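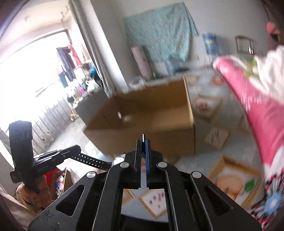
*The big carton, open at the top, on the table with the fruit cloth.*

# Packing up the front room

Well, it's finally happening! After years of saying we'd get to it, we're packing up the Hinham place and heading down the road to Uden. I said I'd put a gallery together for everyone who keeps asking how it's going, so make a cuppa and settle in. Only the one picture has made it up so far (my captions, as always, are longer than they need to be), but I've added my notes on the rest of the packing so you get the full story.

**About that box.** Plain brown, no printing on it that I could see from this side, and roomy enough that I keep being tempted to fill it with books. I've been told off for that before. Books go in the small ones, and the big ones get the cushions, the lampshades and anything else that's mostly air.

**About that cloth.** I've had so many messages about it over the years! It's the pale grey-blue one with all the little pictures in borders, and my favourite is the peachy-coloured fruit with the bright green leaf, down in the corner with the thick golden-brown edge. It came from the market at Skurnlow and it's staying on the table until the very last morning – I refuse to eat toast off a bare table in my own house.

## Notes from the rest of the week

**Paper.** We bought 700 sheets of packing paper from Kazmi Removals, which sounded ridiculous at the time. By Wednesday we'd gone through 375 of them and hadn't even opened the good cupboard. Two sheets a glass, one a saucer, and the teapot gets as many as it likes.

**Labels.** Room on the top, room on the side, and a colour for each one. Green is kitchen, grey is the study. I ran out of green halfway through, so if you're helping at the other end, anything marked in purple is kitchen too. Sorry!

**The weigh-in.** I put one carton on the bathroom scales and got a bit of a fright, so out came the cast iron and in went the tea towels.

**Still to do.** The linen press, the top of the wardrobe, and that awful drawer with the batteries and the birthday candles. Also 140 jam jars, which I'm told I don't need and which are coming with me anyway.

More pictures once I've found where I packed the charger.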